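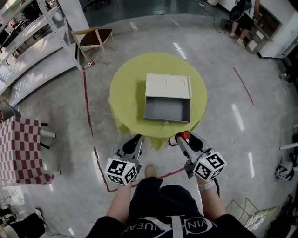

*The drawer box on the round table, with a pair of the hand-held grippers.*

29 Feb 2020

I promised Treasa Mulligan back in August that I would write up how we spent the gripper money, and she has been very patient with me, so this one is for her and for anyone else trying to set up a small manipulation room without a big grant behind them.

We started with 2,570 dollars for the whole year. I had my heart set on a secondhand arm from Rashti (you've heard me go on about that arm, I'm sorry) and I had drafted the order twice. Then Ihor Chornovol sat down with me over a pot of tea and asked what the arm would be doing for its first six months. Waiting for us to collect demonstrations, mostly. So the arm went onto next year's list, and we bought hand-held grippers instead, a left and a right, with the cube markers for tracking. I sulked for an evening and then I got quite excited!

The grippers took the biggest bite, as you'd expect. What I hadn't planned for was everything that goes with them. Nillholm quoted us 170 for spare fingers and I nearly said no, and I'm so glad Solomiia Semeniuk talked me round before I'd hung up the phone. If you're pricing a pair for yourself, ask about the fingers first, and ask how long they take to ship. Ours came in 4 weeks. The people at Cledska were lovely on the phone but wanted a minimum order we couldn't have used up in years.

Then there are the things to practice on. I set aside around 300 for furniture and household bits, and that's the part of the budget I'd defend to anybody. A little white drawer box with a metal knob is a wonderful thing to own if you care about opening and closing, and a tablecloth changes how a table looks to a camera for hardly any money at all. Colored tape for the floor is cheaper still. Buy more of it than you think you need.

Shelving I would get sooner next time. We kept putting it off as a boring purchase, and meanwhile Marichka Kuzmenko was keeping half our props in her car.

Next on the list is a second pair, I think, before the arm. Volodymyr Panasiuk wants us to look at the ones from Vindaver, and he has sent me a spreadsheet with more tabs than I've opened so far. I'll put the prices up once I've worked through it. Treasa, I still owe you the shipping receipts, and they're in the blue folder.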